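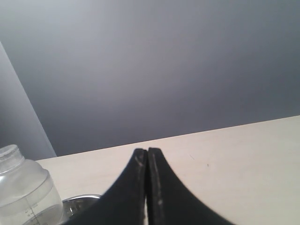
Pale tabletop and grey walls at the Nustwood rooms in Lolstead.

29 Feb 2020

I popped into the Nustwood rooms this week and the back corner has finally been painted! It's a plain grey, no shelves and no pictures, and I reckon it suits the place (the old colour was a sort of mustard, if you remember it). The cream table has stayed, small marks and all.

Darius Gavrilă tells me the job came in at $2,876 out of the $3,000 we raised in January - not bad going. What's left will go towards two new lamps.

Bookings for the corner open next week and the table fits craft groups nicely. Ring Darius if you'd like a spot, and get in before the quilters do.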